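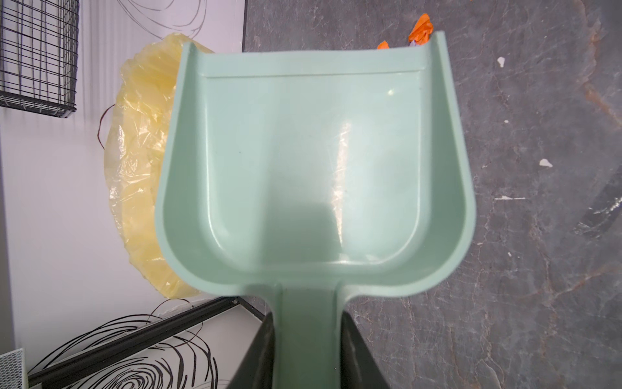
Malathi Pai asked after the previous session why the handout treats the dustpan before the bin, when in practice the bin has to be ready first. The order of the unit follows the path of the waste: surface, pan, liner, bin, outgoing bag. The order of work is different and is given in Section 4. Trainees who prefer to read in order of work should start there and come back.

Filed under: Housekeeping Skills > Course Notes > Unit 6
Shares 63 | Comments 5

Unit 6. Dry paper waste on counters and worktops
Notes issued by Revathi Pillai, Barerel Training
Revised 04/07/2019

1. Scope

The unit covers loose, dry, light waste on a horizontal surface at standing height: crumpled paper, wrapping, tissue, labels. It does not cover crumbs, powders, glass or anything damp. Floors were covered in Unit 5 and the methods are not fully interchangeable. On a floor, the pan rests flat and its lip is pressed down by the weight of the hand. On a counter, the operator is above the pan and tends to lift the back of it, which tips the load toward the lip.

2. The pan

The parts named in the assessment are the lip, the floor, the side walls and the handle. A shallow crease often separates the lip from the floor of a molded plastic pan. It adds little resistance to dust but can stop a flat scrap of paper, so scraps should be pushed over it in one continuous stroke.

Side walls limit spillage to the left and right. They do nothing at the open edge. A crumpled ball of paper that stands higher than the walls is held only by its own shape and will roll if the pan is tilted sideways. Large balls are therefore better moved by hand, and the pan kept for what remains.

A handle with raised borders and a recessed channel is stiffer than a flat one of the same thickness. The channel also collects dirt. It is wiped lengthwise, from the pan end outward, at the close of each shift.

Keep separate pans for floors and for counters. Color coding is the usual method. In the scheme used on this course, green is the counter pan. Other sites have other schemes, and the one posted on site takes precedence. A floor pan must never be set down on a counter, including for a moment while the bin is being moved.

3. The liner

3.1 Size. The flat width of a liner should be a little more than half the distance around the rim of the bin. If it is narrower, the film is under tension at the corners and will split there first. If it is much wider, the surplus gathers into folds and part of the opening is closed off. Surplus film also catches light waste on its outer side, where the operator may not notice it.

3.2 Fitting. Open the liner fully before it goes near the bin. Push the closed end down to the base with the back of the hand. Fold the top outward over the rim and draw it down the outside evenly on all sides. Film that has been folded over but not drawn down will stand up above the rim and narrow the opening.
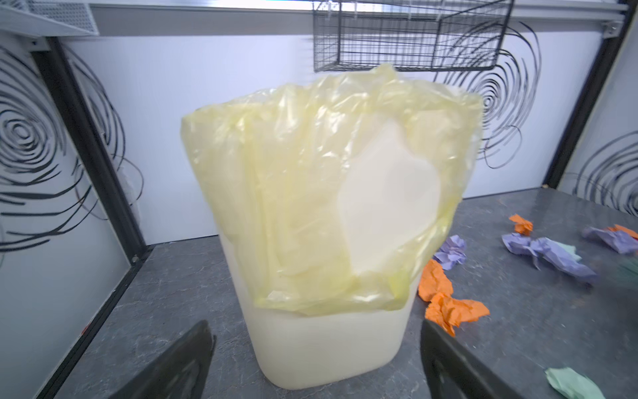

The overhang should be long enough to stay in place when the bin is tilted and short enough to keep clear of the surface the bin stands on. A hem that touches the counter will be dragged through whatever is there. On rectangular bins the corners are done first and the straight sides afterward. On round bins the order does not matter.

3.3 Trapped air. Air under the liner holds the film away from the wall and reduces the usable volume. Lift one side of the overhang, press the liner down slowly, and replace the overhang. Do not pierce the film.

3.4 Translucent film. Yellow or clear translucent liners allow a visual check of the contents. The check is approximate. Where layers overlap, the color deepens and small items are hard to make out. Film color is not a reliable guide to waste stream unless the site says so in writing. Kulap Yimyam's comment on the May version of these notes raised the point that yellow is reserved for particular waste in many clinical buildings. That is correct, and trainees placed at such buildings follow the building's rules.

4. Order of work

a. Set the bin on the counter or at its edge, on the side of the working hand.
b. Fit the liner and check the overhang.
c. Pick up large crumpled pieces by hand, nearest the bin first.
d. Flatten nothing. Opened-out paper slides under other items and takes longer to lift.
e. Bring the remaining scraps together with a hand brush, working toward the pan.
f. Empty the pan well inside the rim, lip downward, and tap once.
g. Inspect the back of the counter and the area behind the bin.
h. Remove the bin. Wipe the place where it stood.

Step h is omitted more often than any other in practical assessments.

On patterned surfaces such as marble-effect counters, small white or gray scraps are easily missed. Look along the counter from a low angle with the light ahead. Brightly colored paper presents no such difficulty, and the practical is set with mixed colors for the first attempt and plain white for the second.

5. Practical

The practical is marked out of 50. Candidates may use the Plolard bench or the long counter in the Thevar room. Sign up on the sheet held by Sorcha Moncrieff. Liners and pans are provided; own gloves may be worn.

Reading before the next unit: Parvathi Sastry's notes on tying and carrying bags, sections one and two. The knot diagrams are in the appendix.

Tags: waste liners, dustpans, counters, handouts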